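3. Slipcovers and Textile Wear in Furnished Rental Housing

3.1 Background

Furnished rental units present a particular problem for the study of household textiles. The furniture stays in place while the tenants change, and the record of how a sofa or chair has been used is divided among several households. Earlier work on upholstery wear has mostly relied on single-owner homes, where one family can describe the whole life of a piece. In the rental sector this account is rarely available, and the researcher must depend on inventories, laundry records, and the condition of the fabric itself.

The present section deals with seating in units managed by the Karkley housing office in Fesanport. Karkley adopted removable slipcovers as its standard for living room seating after a long period in which fixed upholstery was cleaned in place by outside contractors. The change was made on grounds of cost. Its effect on how tenants treat their furniture was not examined at the time, and it forms the subject of this part of the study.

3.2 Materials and Inventory Practice

Covers in the Karkley units are entered in the inventory separately from the sofa on which they are used. Each cover has its own line, with the date of issue, the fabric weight, and a short note on condition. Cushions and throw pillows are listed as accessories and may be replaced without a new inspection. The distinction matters for the analysis, as a unit can appear in the records as unchanged while most of the fabric a tenant touches every day has been replaced.

Two cover types were in general use during the study period. The first, supplied under the trade name Citum, is a plain-weave cotton with a loose fit at the arms. The second, the Ackroyd pattern, is cut closer to the body of the sofa and is fastened underneath with ties. Both are machine washable. Tenants were not told which type they had been given, and few of those interviewed could say.

Wear was graded by hand on a scale of 7 points at the seat front, the arm tops, and the upper edge of the back. Fading was graded separately under daylight, between 10 in the morning and 2 in the afternoon. Where a side table stood against the arm of a sofa, the arm was graded on its inner face only, to avoid confusing abrasion from the table edge with abrasion from use.

Loose cushions received a simpler treatment. They were checked for seam failure and loss of fill, and their usual position was noted from the tenant's own account. Figure 2 shows light blue seating. 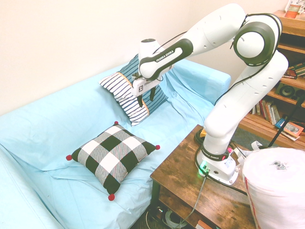
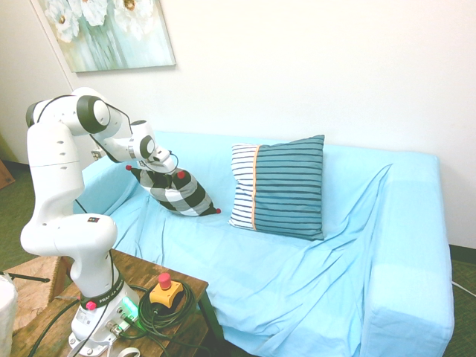
Figure 2. Light blue sofa with a side table, two views.

3.3 Results

Wear at the seat front was the most consistent finding. It was present in nearly all units occupied for more than one lease term and did not differ clearly between the Citum and Ackroyd covers. Arm tops showed a wider spread of grades. Tenants who reported eating in the living room had higher grades at the arms, as did those who worked from the sofa for part of the day.

The looser Citum covers were washed more often. Interviews suggest that this was a matter of convenience, as the ties on the Ackroyd pattern were described as slow to undo and awkward to reach. Frequent washing was linked to greater fading but also to lower grades for surface soil. The two effects tended to offset each other in the overall condition note, and for this reason the note alone is a poor guide to the remaining life of a cover.

Throw pillows moved a great deal between rooms. In 7 units the pillows listed for the living room were found in a bedroom at the time of the visit, and tenants had brought in their own for the sofa. These substitutions were not recorded in the Karkley inventory. They do not affect the grading of the covers, but they limit what can be said about accessories as a group.

3.4 Limits of the Data

Laundry records before the change to slipcovers are incomplete, and no direct comparison with fixed upholstery was attempted. The grading was carried out by the same staff who issued the covers, and some bias toward favorable grades cannot be ruled out. A second round of visits is planned for February, when the covers issued at the start of the study will be graded again by staff from outside the housing office.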